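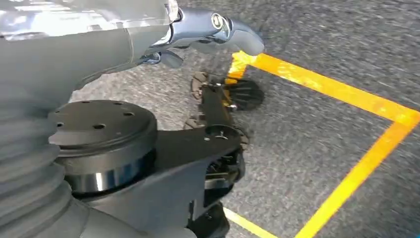 首页 本刊简介 当期目录 过刊浏览 投稿须知 联系我们

平头牵引车长下坡工况下制动衬片磨损的车队观测
Unathi Radebe
在线发表:2018年9月27日

4 结果与讨论

4.1 样本与数据处理

本节分析的数据来自Xaba运输公司的35辆平头牵引车。全部车辆往返于Gidaston港与Larnano内陆货场之间,途中须翻越Sasmont山口。观测持续9个月,起始月份为11月,覆盖了该线路货运量最高和最低的时段。车辆按发动机缓速装置的使用方式分为三组:甲组装有排气制动,由驾驶员自行决定何时使用;乙组装置相同,但驾驶员在观测开始前接受过下坡操作培训;丙组装有压缩释放式发动机制动,操作方式与甲组一样不作限定。

衬片厚度在例行保养时测量,测点取在每片衬片的中部和两端,剔除记录不全者以后,共得到超过2,000条有效记录。剔除的记录主要有两类。一类是保养单上只写了“正常”或“已换”而没有数值,另一类是轮位填写有矛盾,例如同一张单据上左后轮出现两次,右后轮空缺。后一类记录中有一部分可以根据更换件的领料单复原,但考虑到领料单本身也由同一名技工填写,本文没有采用这种做法。

磨损率以单位行驶里程的厚度减少量表示。里程取自车载行驶记录仪。个别车辆在观测期内更换过记录仪,新旧读数之间的衔接由调度台账补齐。台账里程按站点间的标准距离计算,不包含绕行和场内移动,因此这些车辆的磨损率可能略有高估。把它们从样本中去掉以后重新计算,各组的排序没有变化,下文仍使用完整样本。

挂车不在本文分析范围内。Xaba公司实行甩挂运输,同一辆牵引车在一周之内会拖挂多台半挂车,半挂车的制动状态对牵引车衬片磨损当然有影响,但现有台账无法把二者逐次对应起来。这一影响在三组之间应当是大体随机分布的,调度员派车时并不知道车辆所属的组别。

4.2 各组磨损率的差别

丙组驱动桥衬片的磨损率最低,乙组次之,甲组最高。三组在转向桥上的差别要小得多,甲组与乙组的分布几乎重合。这与制动力在各桥间的分配方式一致:发动机缓速作用只通过传动系施加在驱动桥上,驾驶员使用缓速装置越多,驱动桥行车制动器承担的份额越小,转向桥制动器只是因为总的制动次数减少而间接受益。

甲组内部的离散程度明显大于另外两组。组内磨损率最低的几辆车已经接近乙组的平均水平,而磨损率最高的车辆需要在两次计划保养之间额外更换衬片。车龄、总里程和轮胎规格都不能解释这种差异。把车辆按固定驾驶员重新归类之后,差异的大部分落在驾驶员之间。Xaba公司的多数车辆实行定人定车,因此车辆因素与驾驶员因素在统计上很难完全分开,不过有三辆车在观测中途更换了驾驶员,更换前后的磨损率随人而变,车辆本身没有经过制动系统的大修或改装。样本很小,这里只作为旁证。

乙组的结果需要谨慎看待。培训内容包括入坡前降挡、以低挡位和排气制动维持车速、行车制动采用短促而间隔的方式,这几项在培训中是一起讲授的,现有数据不能说明哪一项起了主要作用。培训的效果是否会随时间减弱,也是运输公司关心的问题。按月份拆开来看,乙组磨损率在观测后期有轻微上升,但同一时段甲组和丙组也有上升,而该时段正值货场集中出运矿产品,平均载重较高。扣除载重影响以后,乙组的上升不再显著。

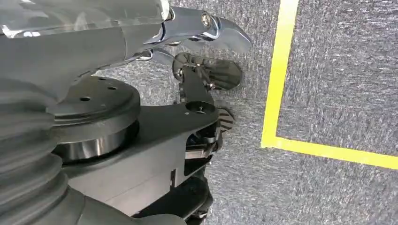 4.3 坡道位置与制动温度

Sasmont山口两侧的坡道并不对称。面向Gidaston港一侧坡长而缓,面向Larnano一侧坡短而陡,坡底紧接一段限速弯道。重车主要由Larnano驶向港口,下的是长坡;返程多为空箱或轻载,下的是陡坡。驾驶员在访谈中普遍认为陡坡一侧更费制动,行驶记录仪中的制动灯信号也显示,陡坡一侧单位里程的制动次数更多。但从制动鼓测温的结果看,较高的温度大多出现在长坡一侧的下半段。次数多而每次时间短的制动,热量来得及散去;长坡上踩住踏板不放,则会使制动鼓持续升温。

测温在坡底的称重站进行,使用手持式红外测温仪对准制动鼓外缘。称重站的车流并不均匀,车辆排队等候时制动鼓已经开始冷却,等候时间没有逐车记录。因此本文只比较同一时段进站的车辆,不给出绝对温度与磨损率之间的定量关系。若要建立这种关系,应当在制动底板上安装热电偶并连续记录。平头车驾驶室下方的管线布置较紧,布线时还要避开驾驶室翻转的轨迹,在营运车辆上实施有一定困难。布线方案可参见第2节图3中的虚线部分,该方案只在一辆备用车上试装过。

值得注意的是衬片两端磨损不均的现象。甲组中有相当一部分衬片的前端磨损明显快于后端,拆检时同时可见表面发亮、硬化。这种形态一般与反复过热有关。也有技工提出,凸轮轴衬套间隙过大同样会造成偏磨。对更换下来的衬片做了抽检,偏磨严重的轮位中确有一部分衬套间隙超出厂家规定,但衬套正常而偏磨严重的也不少见。两种原因很可能同时存在,仅凭厚度数据无法区分。

4.4 调整臂状态的影响

样本车辆中既有手动调整臂,也有自动调整臂,两者在三组间的比例相近。使用手动调整臂的车辆,左右轮磨损差异较大。保养规程要求每次保养时检查推杆行程并作调整,实际执行情况因班组而异。Larnano货场的班组在保养单上逐轮填写调整前后的行程,Gidaston一侧的班组通常只填写调整后的行程。只看前者的记录,调整前行程超限的轮位多集中在驱动桥左侧。这可能与道路横坡有关,也可能仅仅是因为左侧轮位靠近地沟台阶,检查时不便,长期调整不足。

自动调整臂的车辆左右差异较小,但并非不需要维护。在几辆自动调整臂车辆上发现推杆行程偏长,班组的处理办法是手动将其调紧。按照多数厂家的说明,自动调整臂行程偏长往往意味着基础制动部件或调整臂本身有故障,反复手动调紧只会掩盖问题,并可能损坏内部的单向机构。这些车辆随后的磨损记录也显示,行程在调紧后不久又恢复到原来的水平。

4.5 对保养周期的意义

Xaba公司现行的保养周期按里程确定,全车队统一。从上述结果看,统一周期对丙组偏短,对甲组中磨损较快的车辆偏长。前者造成不必要的停驶,后者则有衬片在两次保养之间磨到极限的风险。较为可行的做法是保留统一的整车保养周期,另外为制动检查设置一个较短的间隔,只适用于没有压缩释放式发动机制动的车辆。制动检查不必拆下制动鼓,通过观察孔测量衬片厚度并记录推杆行程即可,可以安排在装卸等候期间完成。
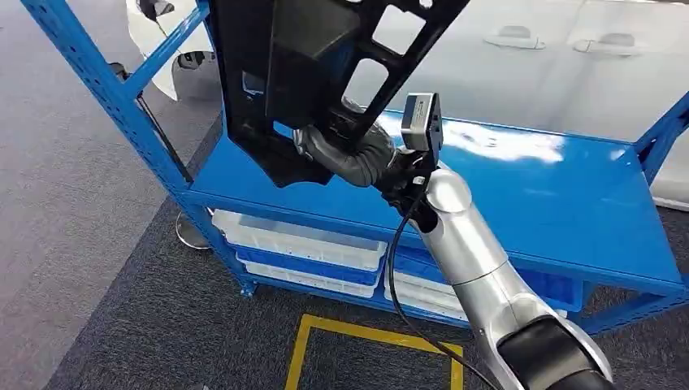
关于是否应为甲组车辆加装压缩释放式发动机制动,仅凭衬片费用不足以下结论。加装涉及气缸盖罩、控制线路和机油回路的改动,旧型发动机的配件供应也不稳定。如果把计划外停驶的损失计算在内,加装的回收期会明显缩短,但停驶损失的估算取决于当时能否找到替换车辆,旺季与淡季相差悬殊。相比之下,下坡操作培训的费用低,实施快,乙组的结果也支持优先采用。公司方面担心的是驾驶员流动,新招聘的驾驶员若不补训,车队整体的效果会逐渐稀释。

另一个较少讨论的问题是衬片材料。观测期内车队使用过两家供应商的衬片,采购更换供应商的时间与组别无关,对组间比较影响不大。但在同一组内,后一批衬片的磨损率略低,而制动鼓表面的热裂纹似乎更为常见。制动鼓的检查记录不如衬片完整,裂纹只有“有”和“无”两种填法,长度和深度均无数据,本文不对此作进一步推断。

4.6 局限

本文的观测限于一条线路和一家公司。该线路坡道集中,重车方向固定,结论不宜直接推广到平原干线或城市配送。分组也不是随机的:丙组车辆出厂时即装有压缩释放式发动机制动,车龄总体上小于另外两组;乙组的驾驶员由车队长推荐参加培训,其原有驾驶习惯可能就好于平均水平。观测开始前的衬片记录过于零散,无法用来校正这一差异。

此外,驾驶员知道车辆处于观测之中。虽然没有向甲组说明观测的具体目的,但三组驾驶员在货场休息时有充分的交流,甲组驾驶员模仿乙组做法的可能性不能排除。若确有这种情况,两组间的真实差别应大于本文给出的结果。行驶记录仪没有单独记录排气制动开关的状态,缓速装置的实际使用时间只能由发动机转速和车速的变化间接推断,在换挡频繁的路段误差较大。后续观测拟在Sasmont山口的重车方向加装开关量采集,并逐车登记所拖半挂车的编号。

相关文章
重型牵引车推杆行程检查记录的一致性分析
Gidaston港集疏运车辆等候时间与调度方式
驾驶室翻转机构液压油缸的渗漏形式
甩挂运输条件下半挂车制动保养责任的划分

打印本页 | 用电子邮件发送本文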